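The good bowls, and where they have all ended up

It rained from breakfast on Tuesday, proper sideways rain, so I gave up on the garden and turned my attention to the kitchen cupboards, which I had been promising to do since we moved to Vondska. I do love a cupboard day, I must say. Kettle on, radio on, everything out, and then the slow business of deciding what lives where (and what has been living there quite long enough).

The trouble with ours is that they are deep and dark, and whatever goes to the back stays at the back. I found a jelly mould I could have sworn I had given away, and a whole packet of Asitus paper cake cases, 200 of them, barely started. We shall be eating fairy cakes until the summer, and I can't say I mind a bit!

Once the shelf nearest the window was clear I started on the everyday things, the bowls and the mugs and so on, which had been stacked any old how. I am very fond of the lavender bowls. There is a large one and a smaller one, and between them they do nearly everything, from salad to bread dough to soaking the lentils overnight. Then there is the little steel one, which is shallow and shiny and gets used more than anything else I own, mostly for beaten egg.

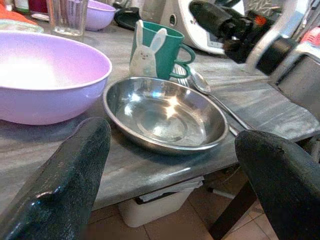 Should mixing bowls be kept one inside another?

Plastic and steel ones are perfectly happy nested, biggest at the bottom, as long as they are quite dry before they go away. I put a folded piece of kitchen paper between any that tend to stick, and I keep china ones separate if there is room, as they do chip each other.

So that is what I did, and the whole lot takes up half the space it used to. The mug with the white bunny on it has its own spot at the front, by the teapot, where I can reach it first thing without having to think. It is teal, with the ears poking up over the rim, and my tea tastes better out of it, whatever anybody says.

Cutlery was next, and I am afraid I got rather carried away. I had bought a drawer divider from Nasalus last April, still in its wrapping, and it fitted with barely a finger's width to spare. Forks, knives, big spoons, little spoons, and a long slot down the side for the peeler and the good scissors. I opened and shut that drawer far more times than was necessary.

I still have the spice shelf to face, and the tall cupboard with the baking trays, which makes a dreadful clatter whenever I so much as look at it. I may leave those for the next wet day and have a fairy cake instead.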